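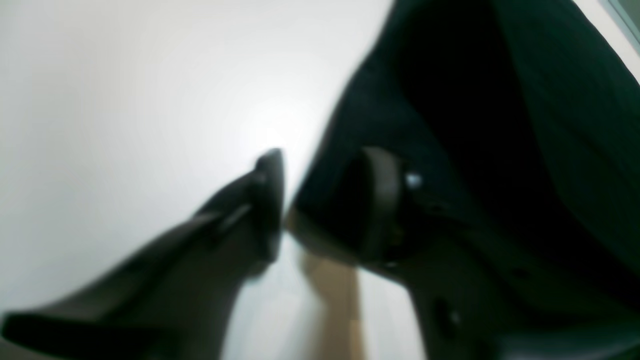

Gripper tip lined up on the strap loop, wrist cam view.

Adomaitis long-tip fingers, pair. Four weeks in.

Review by Triin, posted November 23, 2025

Short version: good fingers, poor instructions, buy them if you pick up anything made of cloth. Longer version follows, I've got to be at the workshop by six so excuse the typing.

Bought to replace the printed fingers on our home-build arm. The arm lives on a bench at Lelstead, which is a shared workshop, so it gets used by whoever has an evening free. Mostly me and Kaiwen. The old fingers were flat-ended blocks. Fine for boxes, useless for straps, handles, anything you have to get the end under.

What you get. Two fingers, a bag of screws, one folded sheet. The sheet shows a different mount from the one in the bag. Lost an evening to that. Kaiwen worked it out by holding the part upside down – the slots go towards the wrist, whatever the drawing says.

Shape. Long, dark, narrowing to a proper point. The tip is rounded off so it doesn't snag fabric, and that was my main worry. Ran it at strap loops for most of a fortnight and have not torn one yet. Scuffed one. My fault, speed was set too high.

The finish is a bit shiny for my liking. Under the bench light you get a pale line along the top edge, and our tracking script kept grabbing that instead of the tip. Rubbed the second finger down with fine paper and the script behaved. Would of been nice to have them matt from the start.

View from the wrist camera. Better than before, because you can see where the point is going. The wide end of the finger still takes up a whole corner and it's a blur down there, but the tip stays readable. Dark finger on dark fabric is hard work though. Put something white behind. We've tried grey, and white is better.

Strength. Don't expect much. The tips flex when you lift by the very end, so anything with weight wants to be hooked further back. I did 211 tries on a webbing loop before I touched the settings and most of the misses were me coming in too low. After Valdis moved the approach up by 9 mm it got a lot less annoying. No cracks so far, no play in teh screws. I did add thread lock.

Fitting took 11 minutes the second time. The first time, see above.

Support. Wrote to them about the sheet, had a reply in two days from someone polite who sent the same sheet again. Half a star off.

Compared with the Nolton ones Vlasta has on her arm: hers are stiffer and better for tools and tins. Mine are better for loops and bag handles. She won't swap.

Good: reach, tip shape, doesn't catch.
Bad: the sheet, the shine, bendy at the end.

Four stars. Would buy again, and probably will as I want a spare pair before June.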